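Bollwood Robotics Club
Bench safety and readiness checklist: two-arm pill bottle sorting project
Filled in by: Jong-dae Bang (Monday session, team Ongart)
Sheet no. 2539

How to use this sheet: go through it before the arms get power, write OK, FIX or N/A next to each line, and please write a comment even when it's OK. Comments are the best bit! Last term's sheets were mostly ticks and we learned next to nothing from them.

SECTION A. POWER OFF, WALK ROUND

A1. Emergency stop within reach of the operator's chair: OK
Comment: Moved to the left of the keyboard because Florkivar's driver is left-handed this month. Pressed it, twisted it, pressed it again. Lovely solid click.

A2. Mains leads and extension block off the floor: OK
Comment: Cable tray is finally up. It looks so much tidier that two people asked if we'd bought a new bench.

A3. Mounting bolts on both arms checked with the torque key: FIX, then OK
Comment: One bolt on the left arm mount took a quarter turn. The other arm was fine. I've put a paint pen line across every bolt head and its plate so next time a loose one will show straight away.

A4. Cables clear of the joints through the full range: OK
Comment: Moved each joint by hand with a second person watching. The wrist loop on the left arm is much better with the longer tie. There is still a bit of a tug at full stretch, so don't go past the tape mark on the mount until we've rerouted it.

A5. Gripper pads clean, no splits: OK
Comment: Wiped with a damp cloth. The new pads from the Cakon parts box are brilliant, far more grip on ridged caps than the old ones.

SECTION B. TABLE AND OBJECTS

B1. Only the listed objects on the table: OK
Comment: No pens, phones or mugs. Set for this round is melatonin, gummies, fish oil, the small white bottles and the orange prescription one.

B2. Every bottle closed, or empty if it has no cap: OK
Comment: Shook and checked each one. Club rule still stands: whatever the label says, nothing that has been on this bench gets eaten by anyone, ever. It all goes back in the locked box afterwards.

B3. Prescription bottle has no personal details on it: OK
Comment: Checked before it came out of the box. If you bring one from home, peel it and wash it first.

B4. Some bottles upright, some lying down: OK
Comment: This is the round I've been looking forward to. Standing bottles are nearly routine for us now and the lying ones are where all the interesting thinking happens. Do you go for the cap or the body? Do you nudge it first? Ongart and Florkivar have completely different answers and I can't wait to see both.

B5. Start pose of the gripper clear of the tallest cap: OK, see comment

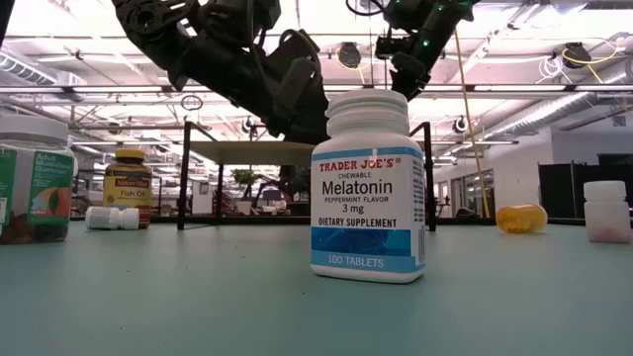 Item B5: gripper above and just behind the melatonin cap, small white and orange bottles on their sides.

Comment: Clearance is small, so the first move from this pose has to be straight up. Please don't start with a sideways move, tempting as it is when the fish oil is your next target. The start pose file has been updated, and the old one is in the archive folder if anyone wants to compare.

B6. Table surface wiped and dry: OK
Comment: Dry cloth only after the spray. The teal top marks easily and the vision group would like fewer smears to argue about.

B7. Black stand behind the objects fixed and square: OK
Comment: Pushed it from both sides and it didn't shift. Keep the planner's no-go box round it switched on, legs as well as top. The legs are thin and easy to forget when you're reaching for something at the back.

SECTION C. POWER ON, SLOW SPEED

C1. Both arms home without odd noises: OK
Comment: Very smooth today. Left elbow used to grumble on the way up and since the regrease it doesn't.

C2. Speed limit set to 10 per cent for the first run: OK
Comment: Yes, it feels slow. Watch the whole run anyway, you notice so much more about how the wrist turns!

C3. Arms cannot reach each other in this program: OK
Comment: Right arm parked and locked in software for the single-arm rounds. Two-arm handover is on a separate sheet, don't mix them.

C4. Stop test during motion: OK
Comment: Done 2 times, once on the way down and once with a bottle held. It kept hold of the bottle both times.

C5. Hands and sleeves behind the yellow tape: FIX
Comment: My own fault, I leaned in to straighten the gummy jar while the arm was live. Call "hold", wait for the operator to answer, then reach. I've written it on the whiteboard in big letters with my name under it.

SECTION D. AFTER THE SESSION

D1. 40 grasp attempts logged, with notes on drops: OK
Comment: Log is in the shared folder. Do read the notes on the round-shouldered bottles, there's a really nice idea in there from the first-years about closing the fingers in two steps.

D2. Arms parked, power off, bottles counted back into the box: OK

D3. Anything for the next team: Reroute the left wrist cable (A4). Bring a spare pair of pads. Florkivar have the bench first.

Signed: Jong-dae Bang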